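Zwischenbericht November
Vorhaben: Einführung eines Dokumentenmanagementsystems bei Flanirham
Berichterstattung an: Teresa Coelho, Bereichsleitung Zentrale Dienste
Verfasser: Montri Meesuk, Projektleitung

1. Stand der Arbeiten

Die Ablage der Abteilungen Einkauf, Vertragswesen und Qualitätssicherung ist in die neue Plattform Stuna überführt. Die Abteilung Technik folgt im nächsten Berichtszeitraum. Die Netzlaufwerke der drei migrierten Abteilungen sind seit Abschluss der Übernahme schreibgeschützt und bleiben bis zum Projektende lesend erreichbar.

Das Metadatenmodell liegt in der zweiten Fassung vor. Gegenüber der ersten Fassung wurden die Felder "Vorgangsart" und "Aktenzeichen alt" ergänzt und das Freitextfeld "Bemerkung" gestrichen. Pflichtfelder sind nun Dokumenttyp, verantwortliche Stelle, Aufbewahrungsklasse und Status. Die Aufbewahrungsklasse wird bei 31 Dokumenttypen automatisch aus dem Typ abgeleitet, bei den übrigen ist eine manuelle Auswahl erforderlich.

2. Migration

Im Berichtszeitraum wurden 235 Aktenordner der Vertragsablage gescannt, mit Texterkennung verarbeitet und verschlagwortet. Die Qualitätsprüfung erfolgte als Stichprobe je Ordner. Beanstandungen betrafen überwiegend Durchschläge auf farbigem Papier, bei denen die Texterkennung keine verwertbaren Ergebnisse lieferte. Diese Seiten sind als Bilddatei abgelegt und über das Aktenzeichen auffindbar, nicht jedoch über die Volltextsuche.

Bei der Übernahme der Netzlaufwerke wurden Dubletten anhand von Prüfsummen erkannt und zusammengeführt. Nicht erkannt werden auf diesem Weg inhaltsgleiche Dateien in unterschiedlichen Formaten, etwa ein Textdokument und dessen PDF-Ausgabe. Hierfür ist eine fachliche Entscheidung nötig, welche Fassung als führend gilt. Ein Vorschlag liegt dem Vertragswesen vor, eine Rückmeldung steht aus.

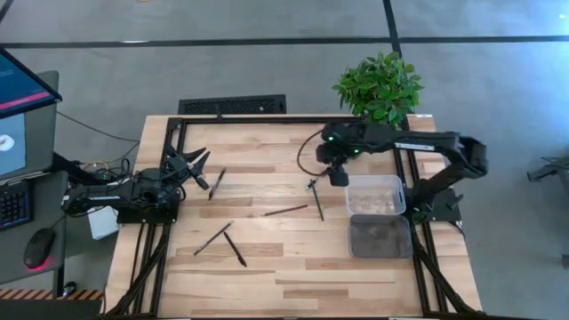

Foto: Flanirham / Zentrale Dienste

3. Freigabeprozesse

Der elektronische Freigabelauf für Lieferantenverträge ist produktiv. Er umfasst die Stufen Erstellung, fachliche Prüfung, kaufmännische Prüfung und Freigabe. Bisher haben 131 Vorgänge den Lauf durchlaufen, davon 121 ohne manuellen Eingriff der Administration. In den verbleibenden Fällen war die hinterlegte Vertretung nicht aktuell, sodass der Vorgang bei abwesenden Personen liegen blieb. Als Abhilfe wird die Vertretungsregelung künftig nächtlich aus dem Personalsystem Ross übernommen. Die Schnittstelle ist im Testsystem eingerichtet; offen ist die Behandlung von Teilzeitkräften mit wechselnden Anwesenheitstagen.

Der Freigabelauf für Prüfberichte befindet sich in der Abnahme. Die Qualitätssicherung verlangt zusätzlich eine Rückweisung mit Begründungspflicht. Die Anforderung ist umgesetzt und wird zurzeit getestet.

4. Berechtigungen

Das Rollenkonzept sieht Leser, Bearbeiter, Freigeber und Ablageverantwortliche vor. Einzelberechtigungen auf Dokumentebene werden nicht mehr vergeben. Zwei Bestandsbereiche weichen davon ab und sind im Anhang B aufgeführt. Die Bereinigung ist mit der IT-Sicherheit abgestimmt.

5. Abweichungen vom Plan

Die Anbindung des Standorts Lelosside verschiebt sich. Die verfügbare Leitungskapazität reicht für den Abgleich großer Zeichnungsdateien während der Geschäftszeit nicht aus. Geprüft werden ein zeitgesteuerter Abgleich ab 20 Uhr und ein lokaler Zwischenspeicher. Für den Zwischenspeicher liegt noch kein Angebot vor. Die übrigen Arbeitspakete liegen im Plan.

Das Budget für Scandienstleistungen ist nahezu ausgeschöpft. Die Restmenge im Vertragswesen kann damit abgedeckt werden, die Papierablage der Technik nicht. Ein Nachtrag wird gesondert beantragt.

6. Arbeiten im nächsten Berichtszeitraum

Abnahme des Freigabelaufs für Prüfberichte
Produktivsetzung der Schnittstelle zu Ross
Übernahme der Netzlaufwerke der Technik
Schulung der Ablageverantwortlichen, zweiter Durchgang
Entscheidungsvorlage zur Anbindung Lelosside

7. Entscheidungsbedarf

Von der Bereichsleitung wird eine Entscheidung zur führenden Fassung bei formatverschiedenen Dubletten erbeten, sofern sich das Vertragswesen bis zur nächsten Lenkungssitzung nicht äußert. Ferner ist festzulegen, ob die schreibgeschützten Netzlaufwerke nach Projektende gelöscht oder auf Archivspeicher verlagert werden. Die Kosten beider Varianten sind im Anhang C gegenübergestellt.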